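Filed under: Workshop Log / Ferments

Hot sauce notebook, February — batch 16

Started the new mash this morning, and I'm already impatient with it. Same recipe as batch 14 (the one everybody liked), except the peppers came from Agbayani this time and they run a lot hotter. I tasted a sliver raw and had to go stand by the sink for a while.
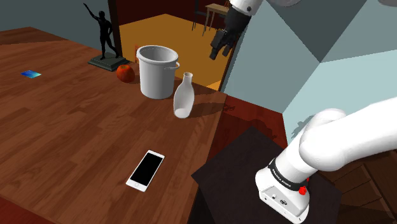
What went in

400 grams of red peppers after trimming, one carrot, half an onion, a fat head of garlic. I left most of the seeds in. Salt at three percent of everything, weighed on the Gristance scale — the old one drifts, please stop using it for salt. No sugar. I know some of you want the pear back, but the pear batch went fizzy and then flat and I'm still a little mad at it.

Blended it coarse and packed it down hard with the back of a spoon, then a cabbage leaf on top and the glass weight over that. The Nidberg jar lids are fine again now that I've boiled the gaskets (they smelled like batch 12 forever, ugh).

Where it's sitting

Back of the pantry shelf, away from the heater. It was 27 C over by the window yesterday afternoon, way too warm, and I think that's what made the last one go soft and yeasty so quickly. I'll burp it before bed and again when I come in. If you see brine in the saucer just wipe it up and push the weight back down, don't open it all the way!

Still to figure out

Whether to strain. Batch 14 was strained and poured beautifully but I missed the body. Thinking I'll split this one, half through the fine sieve and half as is, and let people argue.

Vinegar: the Flusereo cider vinegar is nearly gone. White will do, but it tastes sharper to me, so start with less and work up.

pH strips are in the drawer with the funnels. Batch 14 got to 3.6 before I bottled it and I'd like this one at least that low.

Evening, quick look: no bubbles yet, smells like garlic and nothing else. Labels need reprinting, the last sheet still says "mild."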